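July. Saldale, open day at the Kelness lab, second visit. Arrived 9:40, parking full, walked in from the Iltton side.

The cell I came for was the pick-and-place bench. White arm, black parallel gripper, white table, one open tub with its lid lying next to it. The part is a small orange fruit, probably a mandarin.
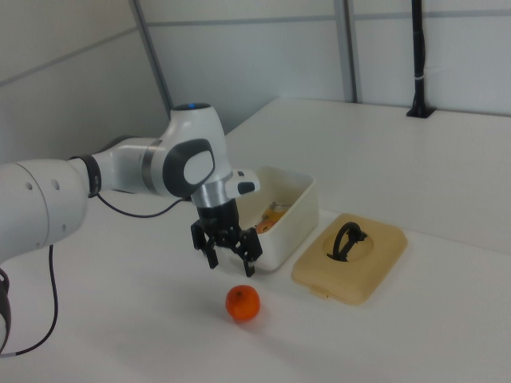
Charmaine Kruger asked about grip force, and whether soft goods get a separate limit from rigid ones. They do, set per item. I asked for the value and got a range.

Logged totals on the handout: 1,152 attempts, 1,008 placed. That makes 87.5 percent. No breakdown of the failures by cause -- I wrote to the address on the back to ask for one.

Placement is the part I want to copy. The fingers go down to the tub itself, so the drop height stays small.

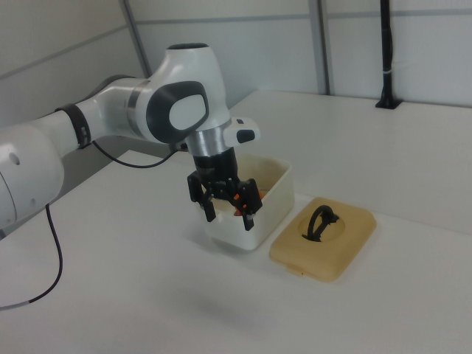

Nahom Yilma thought the wrist angle mattered more than drop height, and that a straight vertical approach wastes reach near the base. Possibly. Will check against our own layout, 4 positions, before ordering the flange.

Left at noon. Handout filed with the Butkienė quote.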